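2019-05-15
Mug rack, bench 2, Nilura room

Carried on from Teresa's notes on where the steel mugs ought to live. At present they go upside down on the bench after washing, the rims mark, and people put them on top of paperwork. The black rack has hooks and takes up one corner of the table, so I tried it as permanent storage.

Mugs are the plain polished ones from the Fliltano order. Handle is a thin bent loop, so it should drop over a hook without forcing. Checked the inside of the rim before hanging. Polished steel shows every fingerprint and the inside is hard to judge by eye, as it mostly looks black whatever its state. A torch held at the rim helps.

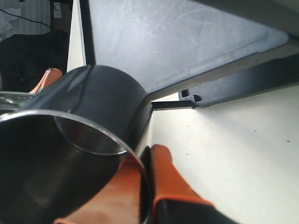

Steel mug, looking into the mouth towards the base.

Washing procedure unchanged: 500 ml warm water, one squirt of the Irnance liquid, rinse, cloth. Liam would like the cloth step dropped. I would keep it, as the water here leaves spots on a mirror finish and then somebody washes the mug again.

Hanging position. On the bar hook the mug does not hang plumb. The handle sits high on one side and the body tips.

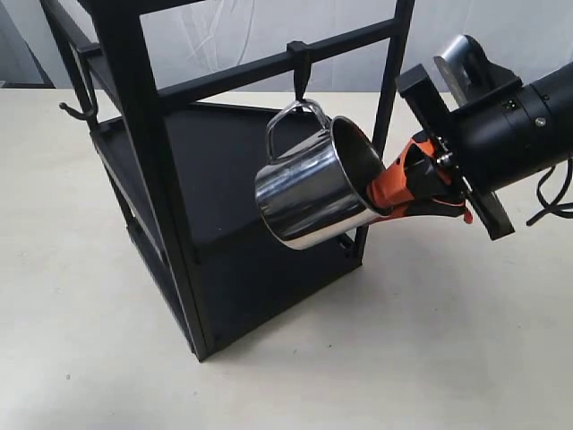 The tilt matters for two reasons. Water left in the bottom has no clear way out, and the mouth faces sideways, where it can catch a sleeve. Turning the rack so that the mouths face the wall would deal with the second. For the first, dry before hanging. The side hook turns up further at the tip and may suit the handle better; not tried with a full set.

Rack position. Needs to be far enough in that the base corner is not over the table edge, and far enough over that the middle of the table stays free for Kiros and his trays. I allowed 200 mm from the edge. The right-hand side looks the better of the two.

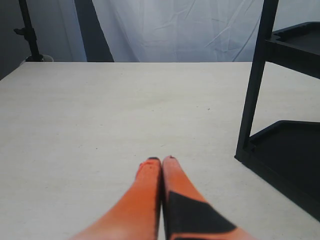

Nahom Feyisa

Table surface: pale, matt, shows smudges and the odd dark speck. Wipe before the rack goes back, and wipe under it on Fridays. The rack has no feet that I would trust on a wet surface, so Bethel is to order 4 stick-on pads from Morelli.

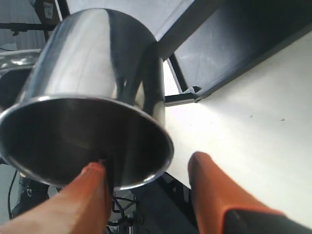 Mugs waiting to be hung should be kept off the bare table if possible. Mouth down they trap damp, mouth up they collect dust. A folded cloth will do for now.

To do:
Fit pads when they arrive.
Try the side hook with the same mug and note the angle.
Ask Teresa whether the bar hooks can be swapped for a deeper pattern.
Label the rack so that it does not get borrowed for cables.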